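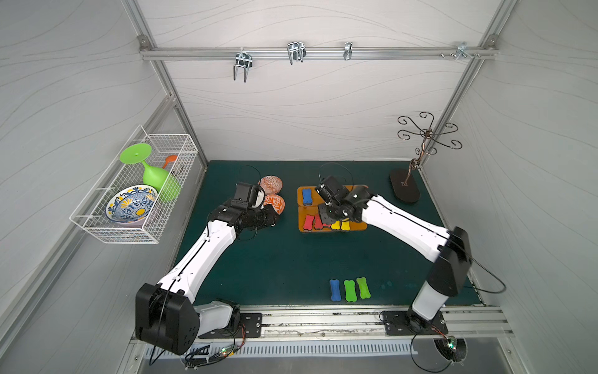 *2 min read*

**Grendville's swap shelf gets a bigger home, and 839 things to fill it**

GRENDVILLE, Fri 26 May — The kitchen swap at the old Citico feed store opened its doors for the season this morning, and what a turnout! By lunchtime the line ran past the bakery and around to the post office steps, with people hugging stockpots, muffin tins and stacks of plates wrapped in newspaper.

The idea is simple. Bring kitchen things you don't use, take home kitchen things you will. No money changes hands, and you don't have to match what you bring with what you take. Last year the swap ran out of a corner of the library basement and moved 579 items from one cupboard to another. This year 839 were dropped off before the first day even started.

"I thought we would get a lot of chipped mugs," said Clotilde Charpentier, who began the swap after clearing out her aunt's house. "Then a man walked in with a complete fondue set, forks and all, and I nearly cried."

Patterned bowls and picnic plastic went quickly, as they did last year. So did anything cast iron. A pasta machine lasted maybe a minute on the table, and two neighbors who reached for it together have agreed to share it — one gets it on weekdays, the other on weekends.

The feed store has been a huge step up. There's daylight, a loading door, and enough floor for long tables sorted by use: baking, everyday dishes, pots and pans, party things, and a wonderful jumble of gadgets at the far end. The Akgül family, who own the building, offered it in April and threw in the old seed racks, which turn out to be a great fit for lids.

Onni Manninen drove in from the lake with two crates of canning jars and left with a bread tin and a big enamel colander. He bakes rye every week and has been making do with a cake pan.

"My loaves are going to be the right shape for once," he said, holding the tin up for everyone to see.

The goal for the summer is 1,000 items swapped, and at this rate it may come early. Glasses, sharp knives in a sleeve and small appliances with a good cord are all welcome. Please wash everything first, and leave out nonstick pans with flaking coating.

The swap is open Friday and Saturday mornings through the end of summer, at the Sturari Street entrance. Bring a bag or a box, as the supply at the door was gone by ten.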